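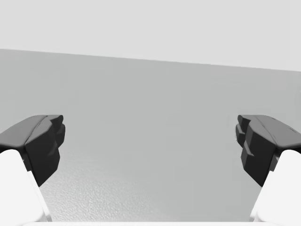 Dois dedos de garra, base branca e ponta escura, sobre superfície cinzenta. Imagem gerada por computador.

Pesquisar no apoio ao cliente Introduza o número do pedido ou uma palavra-chave Pesquisar

Pedido de assistência n.º 1.274
Produto: porta para cães Dalholm, com leitor de microchip
Categoria: leitura e desbloqueio
Prioridade: normal
Aberto em: 12 de julho de 2023
Canal: formulário eletrónico
Ponto de venda: Popescu
Estado: resolvido

Assunto: a porta deixa sair o animal e recusa-lhe a entrada de forma intermitente

Exposição do cliente

A porta foi instalada em junho, num painel de vidro fixo da cozinha, pelo serviço de montagem do ponto de venda. O animal registado é uma cadela adulta de porte médio, de nome Ida, identificada com um único microchip. Durante as primeiras semanas não se verificou qualquer anomalia. Posteriormente, a cadela passou a ficar retida no exterior, sobretudo ao fim da tarde, com a aba bloqueada e o indicador luminoso apagado. Abrindo-se a porta da cozinha, entra sem dificuldade. A saída funciona sempre.

O cliente refere ainda que a cadela começou a aproximar-se da aba com hesitação, encostando o focinho e recuando de imediato. Solicita que se apure se o comportamento é causa ou consequência da falha e pergunta se deve proceder à devolução do equipamento. Substituiu as pilhas antes de contactar a assistência, sem melhoria.

Registo 1 — Triagem

Confirmada a receção do pedido e a validade da garantia, mediante o talão emitido pela Popescu. Foi solicitado ao cliente o seguinte:
- versão do programa interno, indicada no menu Sistema;
- exportação do histórico de passagens;
- modo de funcionamento selecionado;
- medida entre o pavimento exterior e a base do túnel.

Enquanto o pedido estiver em análise, recomenda-se que a porta permaneça em modo livre durante o dia, para que o animal não fique no exterior sem acesso a água e abrigo. Esta indicação aplica-se a todos os pedidos da presente categoria.

Registo 2 — Elementos recebidos

Programa interno: versão 262.
Modo: entrada controlada, saída livre.
Altura exterior da base do túnel: 163 mm.
Histórico: 1.098 eventos, num único ficheiro.

O ficheiro foi aberto sem erros. O campo da hora encontra-se preenchido em todas as linhas. Os eventos de saída não apresentam número de microchip, o que é normal no modo selecionado, dado que a saída livre não exige leitura.

Registo 3 — Primeira análise

Os eventos de entrada dividem-se em dois grupos. No primeiro, o leitor é ativado pelo sensor de proximidade, reconhece o microchip e liberta a aba. No segundo, o sensor é ativado, o leitor permanece ligado até ao fim do tempo previsto e o evento é encerrado com o código «sem leitura». Não existem ocorrências de «microchip desconhecido», pelo que fica afastada a hipótese de o número ter sido mal registado na memória da porta.

A alimentação elétrica manteve-se dentro dos valores admitidos, antes e depois da substituição das pilhas. Não há registo de bloqueio mecânico.

Hipóteses a verificar:
a) interferência junto do leitor;
b) deslocação do microchip no animal;
c) posição do animal durante a aproximação.

Quanto à alínea b), o microchip é aplicado sob a pele e pode migrar ligeiramente, por exemplo para o ombro. A verificação é da competência do médico veterinário e faz-se com um leitor manual, em poucos minutos. O cliente foi informado de que a Wernudex não emite parecer clínico.

Registo 4 — Resposta do cliente

O cliente comunica que a cadela foi observada em consulta de rotina e que o microchip foi lido à primeira passagem, na zona habitual do pescoço. A hipótese b) fica excluída.

Acrescenta que, do lado interior, a um palmo da moldura, se encontra ligado um carregador de aspirador. Não sabe precisar desde quando. Informa também que colocou no exterior um tapete de borracha espesso, por considerar o degrau demasiado alto para a cadela.

Registo 5 — Instruções de teste

Foram enviadas ao cliente as instruções seguintes, a executar pela ordem indicada.

1. Desligar o carregador da tomada e afastá-lo da porta. Retirar igualmente qualquer extensão ou transformador que se encontre encostado à moldura.
2. No menu Leitor, selecionar Calibração e aguardar pelo sinal sonoro duplo. Ninguém deve tocar na aba durante o processo.
3. Repor o modo de entrada controlada apenas enquanto estiver alguém em casa.
4. Manter o tapete no local durante a primeira série de passagens e retirá-lo antes da segunda.
5. Exportar o histórico no final de cada série.

Pediu-se expressamente que a cadela não fosse empurrada nem puxada através do túnel. Um animal que tenha encontrado a aba bloqueada várias vezes pode associar o local a uma experiência desagradável, e a insistência tende a agravar a recusa. É preferível chamá-lo do interior, em tom normal, e recompensá-lo depois da passagem.

Registo 6 — Resultados

Primeira série (carregador desligado, tapete colocado): as entradas passaram a ser reconhecidas na maioria dos casos. Mantiveram-se alguns eventos «sem leitura», mais curtos do que os anteriores.

Segunda série (carregador desligado, tapete retirado): todas as entradas foram reconhecidas.

O cliente descreve o que observou. Com o tapete, a cadela apoiava as patas dianteiras mais acima e introduzia a cabeça no túnel com o pescoço erguido, afastando a nuca do topo da moldura logo a seguir ao primeiro contacto. Sem o tapete, baixa-se e avança devagar. Salienta que a cadela continua a desconfiar do estalido do trinco e que, ao ouvi-lo, olha para trás antes de entrar.

Registo 7 — Conclusão técnica

A falha resulta de duas causas em simultâneo. O carregador produzia interferência na banda do leitor e reduzia o respetivo alcance. Com o alcance reduzido, a leitura dependia de uma posição muito precisa da cabeça, que a hesitação do animal não permitia manter. A recusa da aba levou, por sua vez, a uma aproximação cada vez mais breve. Não foi detetado defeito no equipamento, não se justificando a sua devolução.

A maior incidência ao fim da tarde é compatível com o horário em que o aspirador era colocado a carregar, confirmado pelo cliente em mensagem posterior.

Registo 8 — Medidas aplicadas

- Carregador transferido para outra divisão.
- Tapete substituído por uma plataforma baixa e estável, com profundidade suficiente para o animal assentar as quatro patas antes de entrar.
- Volume do trinco alterado para «reduzido», no menu Sons. Esta opção abranda o movimento do trinco e aumenta ligeiramente o consumo das pilhas.
- Aba presa em posição aberta durante períodos curtos e vigiados, para readaptação.

A fixação da aba deve fazer-se com a presilha fornecida na embalagem. Não deve utilizar-se fita adesiva sobre o íman inferior — os resíduos impedem o fecho completo e anulam a vedação.

Registo 9 — Acompanhamento

O cliente informa que a cadela entra e sai sem auxílio e que deixou de parar diante da aba durante o dia. À noite, com a luz exterior apagada, ainda espera que a chamem. Foi sugerida a manutenção de uma luz fraca no interior, junto ao túnel, por mais algum tempo. O modo de entrada controlada foi reposto a título permanente.

Questionado sobre a plataforma, o cliente confirma que não oscila e que não cobre a ranhura de escoamento.

Registo 10 — Encerramento

Pedido encerrado com o acordo do cliente. A nota de instalação da porta Dalholm foi remetida ao serviço de documentação, com proposta de inclusão de uma advertência relativa a carregadores e transformadores na proximidade da moldura. O ponto de venda foi informado do resultado.

Caso a anomalia se repita, o cliente poderá solicitar a reabertura do pedido indicando o número que consta do cabeçalho. Deverá anexar um histórico exportado após a última calibração.

Artigos relacionados
Registar um segundo animal na mesma porta
O cão tem medo da aba: readaptação por etapas
Como exportar o histórico de passagens
Modo noturno e horários de recolha
Limpeza do íman e da vedação inferior
Instalação em vidro: medidas e altura do túnel

Wernudex — Apoio ao Cliente | Contactos | © Wernudex. Todos os direitos reservados. | Voltar ao topo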